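Sotton's library bus is coming back, and I'm far more excited than a grown adult should be

If you grew up in Sotton you'll remember the old library bus wheezing up Foltbridge Road with its one working wiper. I had my first ever library card off that bus, and I cried when it stopped (I was 34, so no excuses). Well, it's coming back in August! The parish has found the money for a newer van, and it'll do a loop of the villages with 11 stops, the last of them outside the old Hosseinzadeh bakery.

I popped into the planning evening at the hall to hear the details, and it was packed. There was squash, there were biscuits, and there was a long argument over large print westerns, which I enjoyed very much.

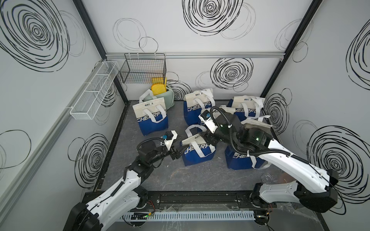
So do you need a new card to use it? Your old Sotton library card will work fine, even if it's been in a drawer for years, and if you've lost it they'll make you another on the van for nothing.

You can take out 8 books at a time and keep them for 4 weeks. Children's books don't run up fines at all, and grown-ups get a few days' grace before anything is charged. The van will have a proper step with a handrail this time, plus a ramp at the back, so my neighbour with the double buggy can stop glaring at me when I go on about the good old days.

The timetable is the bit still being fiddled with. Foltbridge gets the morning slot, Kutora Close is pencilled in for after lunch,
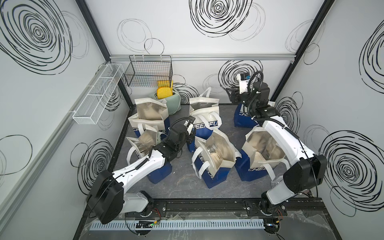

and the stop by the primary school will be at half past three – just right for anyone who wants to wander over after the bell. I did ask whether there could be an evening visit for people who work in town. They're going to try one a month and see who turns up, so please do turn up!

Requests are back as well. You fill in a slip, hand it over, and the book comes round on a later trip. I've already written down two gardening books and a crime novel I should have read years ago. 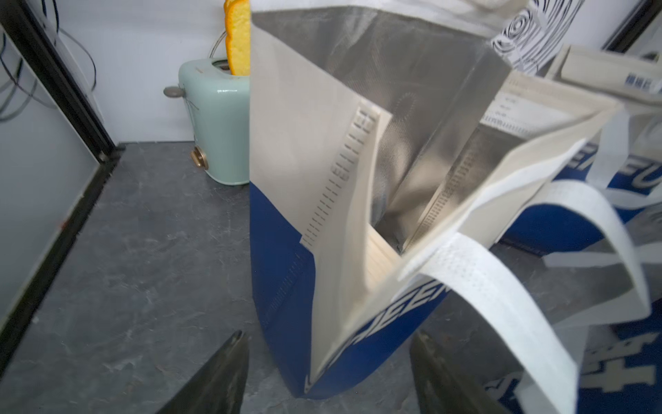
Santino Maldonado told the meeting that he was all for the van but wanted it to wait longer at the top of the hill, where ten minutes is barely enough to get your coat on and find your glasses. He got a good round of applause for that, and the stop has now been stretched to about twenty. Draft timetables are up in the post office window, and there's a pencil on a string if you want to scribble your own complaints on them.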